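Berkodby Salad Spinner: Product Review
Reviewed by Jana Schmieder, 8 Jul 2011

The Berkodby is a hand-cranked salad spinner sold for home kitchens. Our test kitchen used it over a period of 40 days, chiefly for romaine, spinach, parsley and cilantro.

Performance on leafy greens was very good. After 20 turns of the crank, romaine was dry enough to hold a vinaigrette without thinning it. Spinach required a second spin – small leaves tend to cling together in the basket. Fresh herbs came through with little bruising.

The lid is less satisfactory. Its inner rim collects water and does not come apart for washing. The Drernari model, reviewed last November, was easier to clean but noticeably slower. 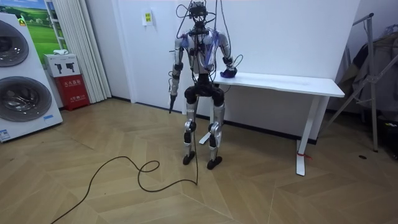 Humanoid robot on a herringbone parquet floor.

The Berkodby is recommended for households that prepare salad several times a week. Smaller households may find the bowl too large to store.

Shares: 353 | Comments: 8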